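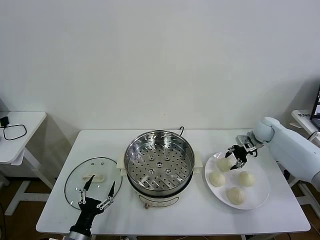

I've been writing house rules for robots, and I can report that the hard part is the humans. Our first draft at Vaughan ran to 159 lines. Rhun Bowen read it in October, over lunch, and handed it back with 10 lines left standing. He kept the one about sleeves.

The survivors are mostly dull. Agree on who holds the stop button before anything moves. Say "moving" out loud. If you leave the room, the arms are off, and "I was only getting coffee" is not a category.

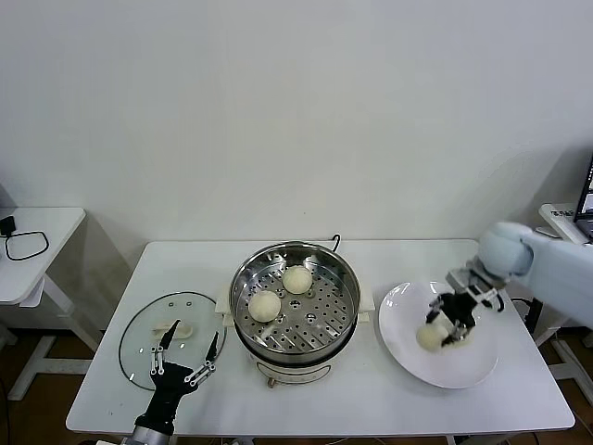

My favorite rule is that every object gets a home, and the home gets written down. We used to argue over this one for whole afternoons. With a steamer, the basket and the plate are easy, but the lid is where people get creative. Ours goes flat on the table to the left of the pot, and the written rule says left, flat, every time. I once found a sheet from the Bukine job that said "lid: somewhere sensible." I still think about that sheet.

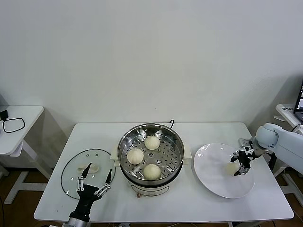

Then there's the matter of when a task counts as done. Skakex, the checklist tool we use, wants a yes or a no. People want "pretty much." So now we write the end state before we start, in one sentence, and whoever wrote it isn't the person who grades it. This has cost me two friendships – both recovered.

Food gets its own line as well: anything a gripper has touched is not lunch. I wanted that in bold. Rhun said grown adults don't need bold. I've met the grown adults.
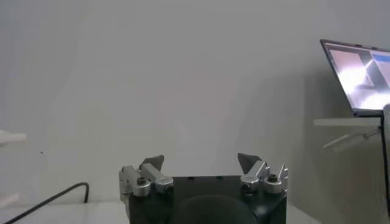
Gripper open, nothing between the pads.

The last rule on the page is to look at the fingertips before each run and write your initials next to it. Zeto, our other site, does it once a shift and considers us fussy. We've agreed to compare notes in the spring, and I've already started on line 11.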